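발표자 노트: 포장 라인 자동화 이후의 작업 배분
Lundari 물류센터 적용 사례, 발표용 원고 (배포 금지, 슬라이드 번호는 최종본 기준)

슬라이드 1. 제목
인사 생략. 발표 시간 25분, 질의 10분. 질의는 마지막에 일괄로 받는다고 먼저 말할 것.

슬라이드 2. 대상 공정
Lundari는 생활용품 합포장 센터다. 바구니, 뚜껑 있는 용기, 그릇류처럼 형상이 제각각인 품목을 한 상자에 담는다. 취급 품목은 317종. 규격 상자만 다루는 라인과 달리 파지점이 품목마다 다르고, 같은 품목도 놓인 자세에 따라 접근 방향이 바뀐다.
자동화 이전에는 작업자가 선반에서 꺼내 작업대에 놓고, 외관을 보고, 상자에 넣는 일을 한 사람이 이어서 했다. 이번 도입에서 로봇 셀이 맡은 구간은 꺼내기와 놓기다. 외관 판정과 상자 구성은 사람에게 남았다.

슬라이드 3. 시스템 구성
Remon 제어기, 이지형 그리퍼, 손목 카메라. 품목 데이터와 파지 계획은 Irkach에서 관리한다. 새 품목은 현장 투입 전에 시뮬레이션에서 파지 시험을 거친다. 시험 항목은 접근 각도, 손가락 개폐 폭, 주변 물체와의 간섭.
주의: 여기서 하드웨어 사양 질문이 나오면 부록으로 넘길 것. 본론은 인력 쪽이다.

슬라이드 4. 시뮬레이션 단계에서 걸리는 품목
곡면이 크고 표면이 매끄러운 용기류가 가장 오래 걸린다. 윗면이 완만하게 볼록하면 위에서 집는 방식은 접촉 면적이 부족하고, 옆에서 접근하면 손목부가 작업대에 가까워진다. 손목 카메라 시야가 대상 물체로 거의 채워지는 것도 문제다. 뒤쪽 물체가 가려진 상태에서 경로를 계산해야 한다. 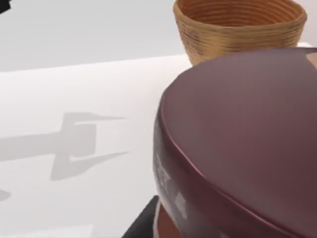 이런 품목의 파지 시험은 초기에 엔지니어 2명이 전담했다. 지금은 현장 작업자 출신 셀 담당자가 1차 검토를 한다. 어느 면을 잡으면 미끄러지는지, 어느 부분이 눌리면 반품이 되는지는 손으로 다뤄 본 사람이 먼저 안다. 엔지니어는 담당자가 보류한 건만 받는다.

슬라이드 5. 직무 변화
도입 전 포장 작업자 17명. 도입 후에도 인원은 같고 배치가 달라졌다. 직무는 네 가지로 나뉜다.
셀 담당: 정지 대응, 재시작, 파지 실패 품목의 사유 입력
품목 등록: 신규 품목의 치수와 파지 금지 면 입력, 시뮬레이션 결과 1차 검토
외관 판정: 작업대에 놓인 품목 확인 후 통과 또는 제외
포장 구성: 상자 선택, 완충재, 봉함
네 직무를 순환으로 운영하려 했으나 품목 등록은 교육 기간이 길어 순환에서 뺐다. 이 결정에 대한 불만이 있었다. 등록 직무에만 수당이 붙은 시점과 겹쳤기 때문이다. 이 부분은 축소하지 말고 그대로 말할 것.

슬라이드 6. 작업 부하
선반 상단에서 물건을 내리는 동작은 크게 줄었다. 어깨와 허리 관련 호소도 줄었다는 것이 현장 의견이지만 비교 가능한 기록이 도입 전에는 없다. 수치로 제시하지 않는다.
대신 대기와 감시가 늘었다. 셀 담당은 정지 신호가 없는 동안에도 자리를 뜰 수 없고, 신호가 오면 짧은 시간 안에 판단해야 한다. 몸은 덜 힘든데 퇴근할 때 더 피곤하다는 의견이 나왔다. 외관 판정도 작업 속도를 본인이 정하던 방식에서 셀의 배출 주기를 따르는 방식으로 바뀌었다.
조치: 배출 주기를 판정 담당자가 작업대에서 낮출 수 있게 했다. 하향 이력은 개인별로 저장하지 않는다. 이 조건이 없으면 사용되지 않는 기능이 된다.

슬라이드 7. 처리량
가동 안정화 이후 하루 1,820건. 이 숫자는 7월 기준이며 성수기 자료는 포함하지 않았다. 도입 전과 직접 비교하지 말 것. 합포장 비율이 달라져 건당 작업량이 같지 않다.
질문이 나올 경우: 처리량 상한은 현재 로봇이 아니라 외관 판정 구간에서 정해진다.

슬라이드 8. 실패 사유 기록
초기 화면에는 실패 사유가 오류 코드로만 표시됐다. 담당자들은 대부분 기타를 선택했고, 자료로 쓸 수 없었다. Ofori가 화면을 다시 설계하면서 사유를 현장 용어로 바꾸었다. 미끄러짐, 옆 물건 걸림, 뚜껑 들림, 자세 불량. 이후 기타 비율이 떨어졌고, 옆 물건 걸림이 가장 많은 사유라는 것이 확인됐다. 선반 적치 간격을 넓히는 것으로 상당수가 해결됐다. 로봇 쪽 수정은 없었다.

슬라이드 9. 남은 문제
야간조에는 품목 등록 담당이 없다. 밤에 신규 품목이 들어오면 아침까지 수작업으로 돌린다. 수작업 구역을 유지하고 있으나 면적이 줄어 두 사람이 동시에 쓰기 어렵다.
셀 담당의 숙련도 기준이 문서로 없다. 현재는 조장 판단에 따른다. 평가와 연결되기 전에 기준이 먼저 나와야 한다.
직조 바구니류는 시뮬레이션과 현장의 차이가 크다. 실제 제품은 테두리가 눌리거나 휘어 들어오는 경우가 있는데 모델은 변형이 없는 형상이다. 당분간 수작업 품목으로 둔다.

슬라이드 10. 도입 검토 중인 사업장에 대한 권고
도입 전 작업 부하 기록을 먼저 확보할 것. 우리는 하지 않았고 지금도 그 공백 때문에 설명이 어렵다.
직무 구분과 수당은 가동 전에 합의할 것.
정지 시 재시작 권한을 현장에 줄 것. 초기에는 원격 승인을 거쳤고 그동안 라인 전체가 멈췄다.
수작업 구역은 가동률이 올라가도 없애지 말 것.

부록 안내: A 그리퍼 사양, B 파지 시험 항목표, C 교육 과정표. C는 요청이 있을 때만 띄운다.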